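Laxdal 手持夹爪套件(学生社团版)

适用于中学机器人社团、选修课和校际抓取比赛。套件以零件形式发货,由学生自行组装,组装过程需要2节课。

产品规格
型号:Laxdal 118
最大开口:105毫米
单次练习建议时长:60分钟
夹持垫:可更换,每套附备用垫一副
适用年级:初一至高二

课程安排
配套教案由 Rehema Koech 编写,分为组装、调试、抓取练习和小组项目四个部分。抓取练习不要求专用道具,学生从家里或教室里找日常用品即可,软包装、纸盒、布制品和毛绒玩具都可以。建议先练形状规则的盒子,再练塑料包装的软物。软包装受力后会变形,两侧夹垫要尽量对齐,夹住后停一下再抬起。 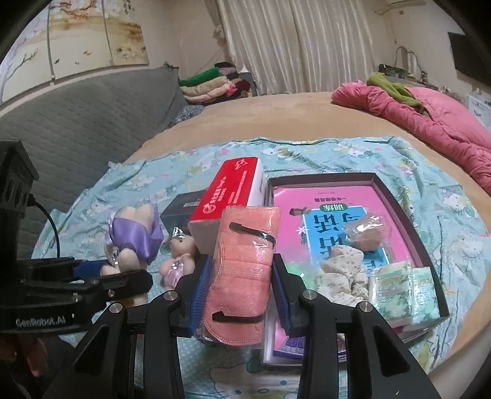

夹垫磨损后可以单独购买吗?
可以单独购买,每包两副,左右通用。更换时先松开垫座后面的螺丝,取下旧垫,装上新垫后再拧紧。

比赛使用
Prerkeck 校际抓取赛的社团组接受本套件参赛。参赛队可以改动夹垫表面和手柄,连杆部分须保持原样。报名时请提交组装记录和一份练习日志,日志模板在教案附录中。裁判长 Martim Calado 负责器材检查,检查不合格的队伍可在当天更换零件后复检一次。

包装内容
左右夹臂各一件、连杆组一套、夹垫两副(含备用)、螺丝包、内六角扳手、纸质组装手册。教案为电子版,下单后发送到学校登记的邮箱。

订购说明
以学校或社团名义订购,请注明联系老师和收货地址。组装前请对照手册清点零件,缺件在收货后两周内联系 Stalluvport 教具部补发。学生自行改装造成的损坏不在保修范围内。

页面更新:2021年3月1日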